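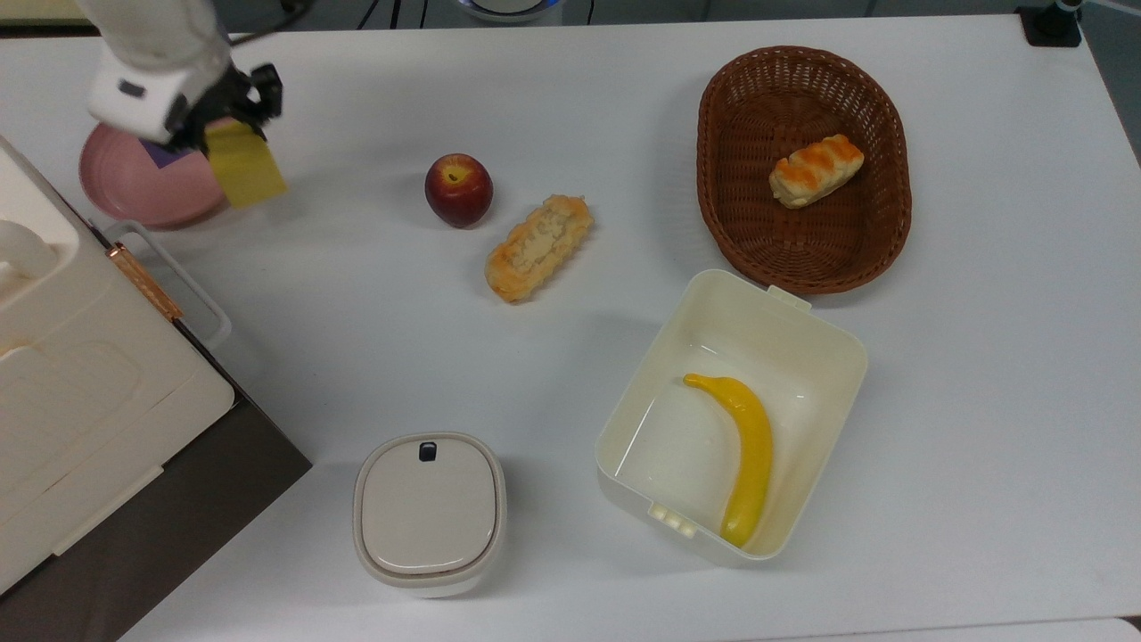

A yellow pad over a pink plate on a white tabletop.

Dish sponge

A dish sponge is a small absorbent block used with water and soap to clean plates, pans and counters. I've been keeping this entry since my aunt's house in Sosordale, where there were always two by the sink and heaven help you if you mixed them up (one for dishes, one for everything else).

Origins

The first sponges people washed with were sea sponges, which are animals, or what's left of them once they've been dried and cleaned. They were used for bathing, for padding helmets and for wiping down tables long before anybody thought of making one in a factory. Cellulose sponges, the kind made from wood pulp, came along in the twentieth century and took over the kitchen pretty quickly. Foam ones made from plastic followed, and then somebody glued a scratchy layer on the back and we got the two-sided kind most of us grew up with.

Types

Cellulose sponges go stiff as a board when they dry out and swell up again in water, and I love them for it. Foam sponges stay soft but crumble sooner. Loofah is the dried inside of a gourd, so you can grow your own if your summers are long enough! Mine, planted one June on a fence in Montoya, made 13 gourds, and I was giving them away at the library for months. There are also pop-up sponges, sold squashed flat like cardboard, which my friend Harriet Tran cuts into shapes for her niece before dropping them in the sink.

Local names

In the Votgate valley the older folks say "swab" for any kitchen sponge, and a dry one is a "biscuit." Lionel Gilbert, who wrote in to correct my first version, tells me "biscuit" only counts if it's cellulose. I've left it both ways until I hear from someone else over there.

Care

Sponges are damp and full of holes, so bacteria settle in happily. Squeeze yours out after use and stand it on its edge where air can get at it. People boil them, microwave them (wet, please, a dry one can catch fire) or run them through the dishwasher, and all of that helps some, but a smelly sponge is a finished sponge. I swap mine every 2 weeks and the old one goes under the sink for muddy boots. Don't use the scratchy side on nonstick pans. I ruined a very nice one that way and I'm still sore over it.

See also

Dishcloth
Loofah
Scouring pad
Jutimari brush (stub, needs work)

Last edited 16 May 2020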